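Wivthorpe robotics club takes on the unmade bed

The robotics club at Wivthorpe College has spent a good part of this term on a chore most of its members admit they skip at home, and if you've walked by the practice room lately and wondered why a bunch of engineering students were so deeply interested in bedding, well, now you can find out. They are teaching a robot to make a bed.

The project goes by the name Josto, and it started last fall with a much smaller idea. A few second-year students wanted to see if a pair of robot arms could fold a dish towel. The towel went well enough that somebody at the next meeting suggested a pillowcase, and somebody else suggested a fitted sheet (there was groaning), and by the time the pizza was gone the club had voted to go for the whole bed.

What makes Josto a little different from the club's earlier builds is that most of the work so far has been done by people. The students hold a gripper in each hand and do the chore themselves, slowly, pulling and smoothing with the jaws the way a robot would have to. Each try is recorded and saved, and the recordings are what the robot's software will learn from. It's a patient kind of work, and the club has found that some of its best hands belong to members who had never soldered a wire or written a line of code before they signed up.

The practice bed is set up with one long side against the wall, the way so many real beds are in small apartments and dorm rooms. That was a matter of some debate in the early meetings. A bed in the middle of the floor would be a good deal easier to work on, and there were members who argued for starting easy, but the vote went the other way and the wall stayed. The far edge of the sheet, where it has to be reached across the mattress and tucked, is now the part everyone talks about.

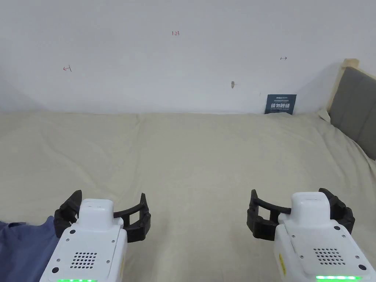 Khairul Mandagi says the hard thing about cloth is that it never gives you the same problem twice. A box is a box wherever you put it down, he says, but you can let go of a sheet and pick it up again and be looking at a completely different job, and he has come to think that a person who is good at laundry knows more about this than most of the books do. He also says he makes his own bed every morning now, and that his mother has asked to meet whoever is in charge of the club so she can say thank you.

The goal the students set for themselves is 3,000 recorded tries before the end of the school year. When this item was put together they had 591 saved, and they had set aside another 108 that didn't pass the club's own check. A try can be thrown out for all kinds of reasons – somebody moved too fast, or stopped halfway to answer a question, or did most of the job with an elbow. (The elbow rule had to be written down. It is now on the list by the sign-in book.)

Nobody seems discouraged by the distance left to go. The club meets in the late afternoon, and the bed is usually spoken for from the moment the door opens until supper time. Members work in pairs, with one on the grippers and the other keeping the log, and they trade places when the first one's wrists get tired, which comes sooner than you'd expect. I was given a turn myself, and I can tell you that picking up the edge of a sheet when you can't feel it between your fingers is a humbling thing. You close your hand, you look down, and you find you've picked up nothing at all, or else the sheet and the mattress cover together. My partner very kindly wrote "visitor" next to my entry and moved on to the next line.

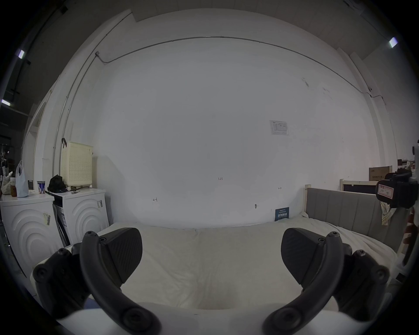

Gripper fingers open at the practice bed, with the wall and headboard beyond.

There's a good deal of craft being passed around in that room, too. One pair likes to start at the corner near the headboard and work outward. Another pair swears by smoothing from the middle, and they'll tell you all about it if you have the time. The club decided early on not to settle the question. The thinking is that a robot ought to see more than one way of doing the job, and so every pair is free to use its own method as long as it goes in the log. The log has turned into rather nice reading, by the way. Next to the dry entries you'll find little notes such as "too much sheet, not enough bed" and "better, but don't look at the left side."

The software side is in the hands of a smaller group that goes by Mindia, after a file name that somebody typed in a hurry and that stuck. They are writing the program that will take in all of these recordings and, with some luck, turn them into movements for the arms. They ran a first small test in the spring, using only the early recordings, and they describe the result as a robot that was very sure of itself and made a very large lump. They were pleased all the same. The lump was on the correct side of the bed, and they have kept the video to show at the open house.

Between sessions the members look over the recordings together, and that has become its own sort of get-together, with snacks and a fair amount of teasing. It's where the tries get passed or set aside, and it's also where new members pick things up fastest. You watch a few sheets go well and a few go badly, and pretty soon you're leaning toward the screen along with everybody else, wanting that last corner to lie flat. 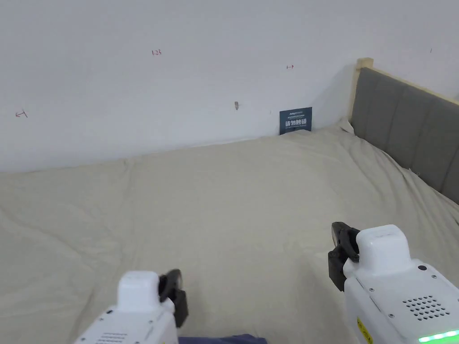

A gripper on either side, reaching over the sheet toward the wall.

In May the club will take Josto to the Aitken, the yearly contest for student teams working on household robots. Each team gets 2 runs in front of the judges and the better one counts. Wivthorpe has entered before, with a cup-stacking arm that did respectably and a plant-watering cart that is remembered mostly by the people who were standing near it. The bed is by far the most ambitious thing the club has brought, and the members are careful about what they promise. They would like to see the sheet pulled up and reasonably smooth, and they'd be delighted with a tucked edge along the wall. Pillows have been put off until next year.

If you'd like to help, you'd be very welcome. The club can use more hands, and no experience with robots is needed – a short lesson on holding the grippers comes first, and then you're paired with someone who has done it before. Sessions start at 4 p.m. and you're free to stay for as long or as short a time as you like. Sign up in the book outside the practice room, and please leave rings and bracelets at home, as they tend to catch on the sheet. The open house, with the lump video, will be held the week before the team leaves for the Aitken.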